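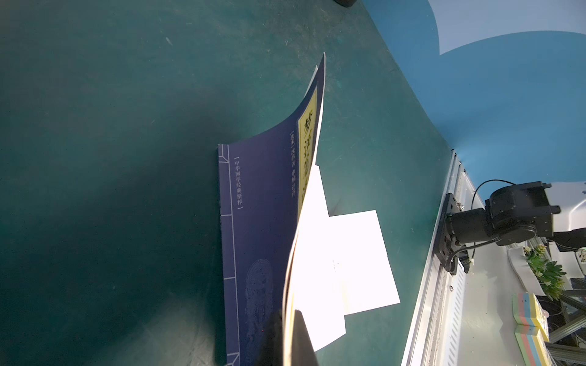 Posted 11 October 2018 by the Darnevwood service desk
Filed under: Fire doors, How-to

How to check the fire doors in a small building

A fire door only does its job if it closes all the way and latches on its own. Most of the faults we write up on service calls can be found by anyone who has a flashlight, a tape measure and a free morning. These steps cover ordinary swinging fire doors, wood or steel, in offices, shops and small warehouses. They don't cover rolling shutters or sliding doors, which need a trained technician.

A walk-through like this does not replace the formal inspection your local fire authority or insurer asks for. Keep doing both.

What you need

A flashlight
A tape measure or a gap gauge
A screwdriver that fits your hinge screws
A floor plan with every fire door marked on it
A log sheet, or a notebook with one line per door

If you have no floor plan with the doors marked, make one before you start. A printed evacuation plan works well. Walk the building, look for the metal label on the hinge edge of each door, and give each labeled door a number. Write the same number on a small sticker at the top of the hinge edge where it won't get rubbed off. Use the same numbers every time. We took over one building where the doors had been renumbered at each visit and there was no way of telling which of the 43 had been repaired.

Step 1. Find the label

Open the door and look along the hinge edge, usually between the top hinge and the middle one. The frame should have a label too. Check that both can be read. Paint over a label is the most common problem here. Don't scrape it off with a blade. Use a mild paint remover on a rag, a little at a time, and stop if the lettering starts to lift. A door with no readable label goes on the log as "label missing" and you should ask your inspector what to do about it.

Step 2. Look at both faces

Run the flashlight across the door at a low angle. You are looking for holes, dents, splits, loose edging and places where old hardware has been taken off. Empty screw holes count. So does a hole where a lock used to be. These have to be filled with the right steel fasteners or a filler listed for fire doors. Wood putty from the hardware store is not acceptable, even if it looks neat.

If the door has a window, push gently on the glass near each corner. It shouldn't rattle. Check that all the beading screws are there.

Step 3. Check the gaps

With the door closed, look at the space along the top and down both sides. On a wood door you want no more than an eighth of an inch. Steel doors are normally allowed slightly more. The gap at the bottom can be larger, but look it up for your door, as it depends on the floor and the hardware. An uneven gap, tight at the top corner and wide lower down, nearly always means a loose hinge. Go to the next step before you write it down as a failed door.

Step 4. Check the hinges

Open the door halfway and lift up on the handle. You should feel no play. Then look at each hinge for missing screws, and for black dust or metal filings around the knuckles, which are signs of wear. Tighten anything loose. If a screw just spins, the hole is stripped and needs a proper repair.

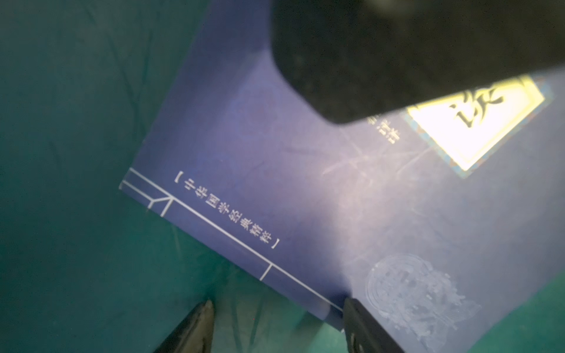 One reader wrote to ask whether a stripped hinge hole can be packed with matchsticks and glue, as on a bedroom door at home. No. On a fire door the repair has to match what the manufacturer allows, and for most wood doors that means a longer screw of the same gauge, or a glued hardwood plug of a listed type. Ask the door maker for the repair sheet. Mundel and Brasta both send theirs out free if you give them the number on the label. Other makers may need the order number as well.

Step 5. Test the closer

This is the test that matters most, so do it on every door, every time.

Open the door fully and let go. It should swing shut and latch without help. Then open it halfway and let go. Then open it only a few inches and let go. Many doors pass the first test and fail the last one, because a full swing gives them enough speed to push the latch home and a short swing doesn't.

If the door stops short of the latch, look at the closer arm first. Someone may have bent it or disconnected it. Next check for oil on the closer body or running down the door. A leaking closer can't be adjusted back to health and has to be replaced.

If the closer is dry and the arm is straight, you can adjust it. Most surface closers have separate valves for the main swing and for the last few inches, usually marked S and L. Turn the L valve an eighth of a turn counterclockwise and test again. Small moves only. Backing a valve right out will let the fluid escape and ruin the closer.

Don't adjust a door so hard that people struggle with it. It should take no more than 15 pounds of force to release the latch. If your building has a lot of visitors, or anyone who uses a wheelchair, ask about the lower opening force that may apply to interior doors.

Step 6. Check the latch

Close the door and pull on it without turning the handle. It must stay shut. Look at the strike plate for tape, paper, folded cardboard or a kicked-in latch tongue. Remove whatever you find and make a note of it, along with the door number. If the same latch is taped again next month, people need a way through that door and you should think about a hold-open.

Step 7. Look for things holding the door open

Wedges, hooks, bricks, boxes, chairs and potted plants all turn up. The only approved way to keep a fire door open is a device that releases when the alarm sounds. If you have magnetic hold-opens, set off the alarm test and check that each door lets go and closes fully. Tell your monitoring company before you do.

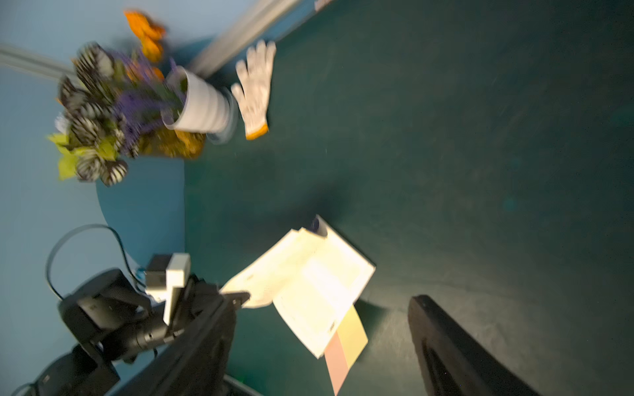 White flower pot with artificial flowers

Step 8. Check the seals

Some doors have a strip set into the edge or the frame that swells in heat. Others have a brush or rubber strip for smoke, and plenty have both. Run a finger along the full length. The strip should be continuous and not painted over, and it shouldn't be peeling at the corners. Replace a damaged strip with the same product. Mixing types on one door is a common reason for a failed inspection.

If there is no strip at all, that isn't always a fault. It depends on the rating and on where the door is. Check the paperwork before ordering anything.

Filling in the log

Write the door number, the date, what you found and what you did. "OK" is fine for a door with no faults. For the others, be exact. "Closer weak" doesn't help the person who comes to fix it. "Does not latch from a few inches open, no oil visible" does.

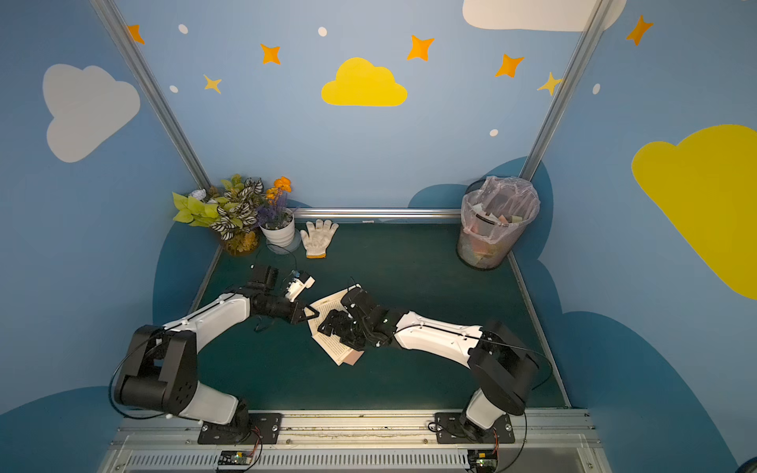
Keep the sheets together in one place, with the repair invoices behind them. An inspector will usually ask for the last year. The Quintana warehouse we look after has 110 doors on its list, and its log still fits in a single binder with a divider for each floor.

How often

Once a month is reasonable for busy doors such as stairwells, kitchens and loading areas. Doors to storage and plant rooms can go longer. Do a full round in November if your building is heated, before the weather sets in. Wood doors move when the air dries out, and a door that latched well all summer can start to miss.

When to call someone

Call a qualified contractor if:

the door is split, warped or has a hole through it
the frame is loose in the wall
a closer is leaking
the label is missing from the door or the frame
a pair of doors closes in the wrong order

On a pair, the leaf with the overlapping edge has to close last. The bar or arm at the top that controls this is called a coordinator. They are easy to bend and fiddly to set, so leave them to the contractor. Until the visit, keep the doors closed, put the fault on the log and let the people on that floor know.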